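Robot Helpers for Rent: Should Your School Believe the Ad?
Reading level: grades 4 to 6
17 Jul 2020

Maybe you've seen the ad. A robot arm will come to your classroom and help tidy up! The service is called Skunside, and it comes from a company named Barnora. The flyer says the arm "handles whiteboards just like a person." That is a big thing to say. Let's look at it slowly.

What do you get?

Barnora brings one robot arm, a table, and a person who sets everything up. You rent it for 29 days at a time. The arm has a hand with two fingers, called a gripper. There is a small camera near the gripper, so the robot gets a close-up view of whatever it is reaching toward.

Two fingers is not many. Try it yourself. Put your thumb and one finger out, tuck the others away, and pick up a book by its edge. You can do it, but the book wobbles. Now try turning the book over. A lot of what your hand does so easily comes from the fingers you just tucked away, and from your skin, which tells you when something is starting to slip.

What is hard about a whiteboard?

A whiteboard is wide, flat and smooth. If it is lying on a table, a gripper can't get underneath it very easily. The best place to hold it is the edge, where the frame is. So the robot has to find that edge first, and then put one finger on each side.

Finding an edge sounds easy to you. You have been looking at things since you were a baby. To a camera, a white board on a white table is a lot of white next to a lot of white. Shadows make it worse – a robot's own arm can throw a shadow right where it needs to look.

What does "just like a person" mean?

This is where I start to frown. The flyer says the robot has done the job 100 times. Fine, but what job? Was the board in the same spot every time? Was the light the same? Did somebody put the board back after each try? If I practiced one basketball shot from one spot, I might get good at it too. You shouldn't pick me for your team yet.

Chantal Tremblay teaches fifth grade in Gratville, and her class made a list of questions to send to Barnora. These are the ones I liked best:

How many tries went wrong, and did you count those?
Can it do a board it has never met before?
What happens if a kid moves the board while it is working?
Who gets to press the stop button?
Is it faster than 53 seconds? (That is how long the class took to clear and stack their own boards.)

The company answered the question about the stop button – the setup person holds it – and said the rest would be covered in a new guide in December. I would wait for the guide.
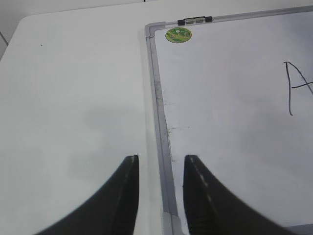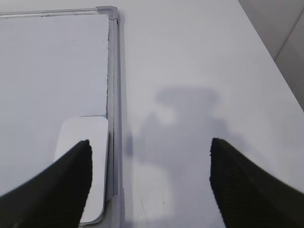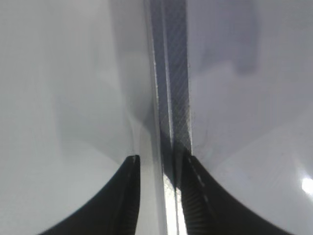
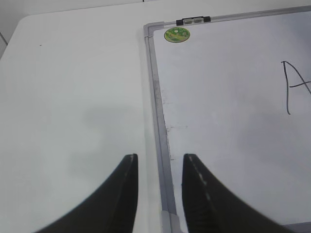

The gripper at work, from the robot's side.

TRY IT AT HOME

Be the gripper

You need a tray or a big hardcover book, a table, and two wooden spoons. Ask before you borrow the spoons.

Lay the book flat. Hold one spoon in each hand and pretend they are the only fingers you have. Try to lift one edge of the book and set it down again gently. Do it 20 times and make a mark on paper for every try that works and every try that doesn't. Keep both kinds of marks!

Now have a friend turn the book a little while your eyes are shut. Open them and try again. Did your score change? Write that down as well, and next time an ad gives you one big number, you'll have an idea what to ask.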